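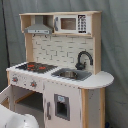 I drove 69 miles to the Trulon toy fair expecting plastic and noise, and got plenty of both. The Bralia stand was at least quiet. Their play kitchen is the one everyone kept telling me to see, and I'm still not sure why.

Fine, the pale wood looks good. But the subway tile is printed on, and so are the red burners. The buttons on the microwave are printed too. For a kid of three that may be plenty. For the price I was quoted, $460, I'd want something to turn.

I did like the round metal bowl for a sink, and the counter that bulges out on the right, where a second child might get a spot. Might. Mine would fight over it.

The rep said assembly takes 2 hours. I have heard that before, from Jekedero, and lost a weekend in June.

Parking was a mess. Bring your own lunch.

Last updated: June
14 shares | 2 comments
© Trulon Fair Notes | Contact | Back to top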